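# Braken hand-held clothes steamer, after a summer of use

I bought the Braken in August to replace an iron that had started leaving brown marks on pillowcases. I live in a flat with no room for an ironing board that stays up, and I had got into the habit of wearing things creased. The steamer has been used most mornings since. I paid for it myself.

## What comes in the box

You get the steamer, a clip-on fabric brush, a small measuring jug and a heat-proof glove. There is no storage bag. The instructions are a folded sheet in small type, with the descaling section on the back where it is easy to miss.

With a full tank it weighs 1,442 g on my kitchen scales. That is heavier than the last hand-held one I tried, which belonged to my sister, and you feel it by the third shirt. Most of the weight sits low in the handle, so the head doesn't tip forward. My wrist copes better with it than I expected, but if you have trouble with your hands I would try one in a shop first.

The cord is three metres long. From the socket by my bedroom door it reaches the wardrobe and the back of the window, and I can do the bottom of a full-length curtain without an extension lead.

## Heating up and running time

From cold, the light on the handle turns from red to green while I am finding a hanger. The tank then gives me 110 seconds of steam with the trigger held down. In practice you let go of the trigger between sleeves and when you turn the garment round, so a full tank does two shirts, or one shirt and a pair of trousers. Refilling is simple. The tank slides off the back and the opening is wide enough to go straight under the tap.

For the first few seconds it spits. Point it at the sink or an old towel until the steam runs evenly, or you will get drops of water down the front of whatever you are about to wear. The sheet mentions this, and it happens every time, not just when the steamer is new.

## Shirts and trousers

On a cotton work shirt the result is good enough for the office and not good enough for a wedding. The body and sleeves come out smooth. The collar and the strip behind the buttons stay slightly soft and rippled, and no amount of going over them changes it. You need something firm behind the cloth for that, and I still borrow an iron when it matters.

Linen is the weak point. Two passes take out the worst of the folds, and deep creases behind the knee or at the elbow stay put. Damping the cloth with a spray bottle first helps a little.

Wool trousers are what it does best. Hang them by the hem, run the brush down each leg and leave them for ten minutes before putting them on. They also lose the smell of last night's cooking. Polyester blouses and anything pleated come up well too.

## T-shirts

I had never ironed a T-shirt before I owned this, and now I do most of them. They dry on a rack in my hall and come off with a line across the middle. One pass down the front and one down the back deals with it.

Prints need some care. The sheet says to steam printed areas from the inside, and I follow that for anything with a large rubbery design. I learned this on an old festival shirt whose lettering went tacky and stuck to itself when I folded it. Small chest prints have given me no trouble either way, but I turn the shirt inside out all the same.
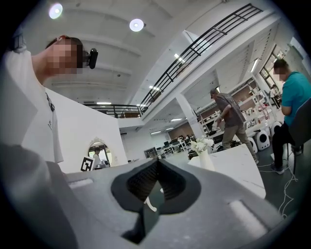 *White T-shirt with a small dark print on the chest.*

White cotton shows up any dirt in the steamer itself. If you have left hard water sitting in the tank for a week, there can be pale flakes in the first burst of steam, which are invisible on white and very visible on navy. Rust or old dye on the brush goes the other way. Rinse the brush now and then, and do your light things before your dark ones.

Necklines deserve a light hand. If you pull the collar tight while steaming, it stretches, and the steam sets it that way. Let the shirt hang and keep your free hand on the hem.

## Water and descaling

My water is hard. The instructions ask you to descale every two months. I left it for three and the steam became noticeably weaker, with more spitting. A sachet of ordinary citric acid descaler brought it back. The job takes half an hour, most of it waiting, and you have to run two full tanks of clean water through afterwards.

Empty the tank when you finish. I forgot once before going away and the water smelled stale when I got home, though a rinse sorted it out.

## How it compares

My neighbour Katherine Espinoza has the Farnent, which costs a bit more, and we swapped for a weekend. The Farnent is quieter and lighter, and its trigger locks on, so you aren't squeezing the whole time. I missed that when I got mine back. Its tank is small, though, and I ran out halfway down a dress. The steam from the Braken is also stronger, and it was quicker on wool.

I have also used a Hesum, the upright sort with a pole and a hose, at the shop where I used to work. If you have the floor space and a lot of clothes to get through, an upright is the better tool. It takes up as much room as a coat stand and mine at the shop dripped from the hose joint.

## Things I would change

- The trigger should lock.
- The brush clips on firmly when cold and is a nuisance to get off when hot, even with the glove.
- The level mark on the tank is moulded in clear plastic on clear plastic. I went over it with a marker pen.
- There is nowhere safe to put it down between garments. It stands on its base, but one tug of the cord and it goes over. I rest it in a baking tin.

## Worth buying?

For someone in a small flat who mainly wants to look tidy in the morning, yes. It gets the creases out of T-shirts, knitwear, blouses and wool in less time than it takes to put up a board. If you wear crisp cotton shirts every day, or a lot of linen, keep your iron.

I'd give it four out of five. The guarantee is for two years and I have kept the receipt.

**Added later:** Kanini Masanja wrote to ask whether it can be used on curtains while they are hanging. Yes, I did a pair of lined cotton ones in the bedroom. They took five tanks of water and my arm ached the next day. Open the window first, as the glass steams up and runs on to the sill.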